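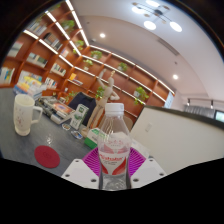

Birnov, September

Search this guide Go

Section 7. First fill, rinsing and water hardness

Read this section before you plug in your Skokemach filter coffee machine for the first time. It covers the tank, the rinse cycles and the hardness setting. For paper filters and grinding, see the next section.

7.1 Choosing the water

The machine works with tap water, filtered water or still bottled water. Do not use sparkling water, flavoured water or distilled water. Distilled water can stop the level sensor from reading the tank, and the machine will show the empty light even when it is full.

If you don't know how hard your tap water is, use the test strip taped inside the lid of the box. Dip it for one second, shake it and wait for the colour to settle. Write the result in the space on the back cover. You will need it in 7.4.

Bottled water varies a good deal from one brand to the next. The mineral content is usually printed in small type on the label, and a still water sold as "soft" or "low mineral" is the safest choice if you want to descale less often.

7.2 Filling the tank

1. Check that the switch at the back is off.
2. Lift the tank straight up. Do not tilt it while it is still on the machine.
3. Wash the tank and lid by hand in warm water with a little washing-up liquid. Rinse well. Neither part may go in the dishwasher.
4. Fill to the MAX line with cold water.
5. Lower the tank back until you feel it click. If it doesn't click, turn it slightly and press again.
6. Wipe up any water on the base before switching on.

CAUTION: Never fill the tank with hot water or milk. Never fill it above the MAX line, as the overflow runs out under the machine and can reach the switch.

Note – a new tank may smell faintly of plastic. Leave it full of cold water overnight, then empty it and start again from step 4.

7.3 Rinsing before first use

1. Place the jug on the hotplate with its lid on. Do not put in a paper filter or any coffee.
2. Switch on at the back. The front light blinks.
3. Hold the RINSE button until the light stays on, then let go.
4. Let the whole tank run through. This takes 14 minutes. The machine clicks and steams while it does this.
5. Empty the jug into the sink.
6. Refill the tank and repeat once more.

If the machine stops part of the way through and shows code 44, there is air in the line. Switch off, take the tank out, put it back firmly and start the rinse again. You may need to do this two or three times with a new machine.

CAUTION: The jug and the hotplate get very hot during rinsing. Keep children away and do not lift the jug until the light has gone out.

7.4 Setting the hardness

The setting tells the machine how often to ask for descaling. It does not change the taste.

1. With the machine on and not brewing, hold RINSE and CUP together until you hear two beeps.
2. Press CUP to move through the settings: 1 is soft, 2 is medium, 3 is hard.
3. Wait. The setting is saved when you hear one long beep.

If you use bottled water all the time, choose 1. If you swap between bottled and tap, choose the setting for your tap water. Machines leave the works on 3.

After a reset or a long power cut the setting goes back to 3 and has to be entered again.
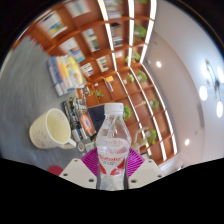
Leonie Kereama: My strip came out between two colours, so I left it on 2 and it asked for descaling far too soon. I moved to soft bottled water and setting 1 and the light has stayed off since the spring. It would help if the guide said which way to go when the strip is unclear.

Reply from the manual desk: If the strip falls between two colours, choose the higher number when you use tap water. Setting 1 is right for the water you use now. We will add a line to 7.4 in the next printing.

Shared 2,059 times
Comments (2)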